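Old computers, patient hands

In Utby the evening starts at 700, which is the number of the room and also the name the students use for the club. On the shelves stand 29 office computers, collected from a closed insurance branch. The students want a robot to take them apart, part by part, so the good pieces can be used again.

The project is called Ania. It began in October with a simple question from the teacher: how do you explain to a machine what your fingers already know? A person pulls out a memory module without thinking. The students needed 200 attempts before they agreed on how to write down this one movement.

They argue a lot, and I liked to listen. One group wants the arm to go slowly and feel its way. The other group believes in good fixtures – if every part has its place, they say, the program can stay short. Both groups print new holders almost every week, and the older versions are kept in a box under the window.
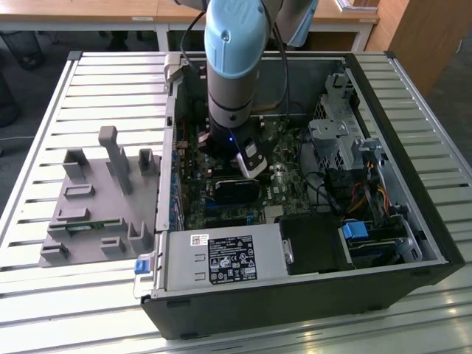 Datstead Technical College – Robotics and Reuse Club, Utby

With the side panel off, the gripper has to work close above the motherboard, near the cables. The gray fixture plate beside the tower was drawn by the first-year students.

In spring the club will show Ania at the Shboul student competition. Until then they must still solve the screws.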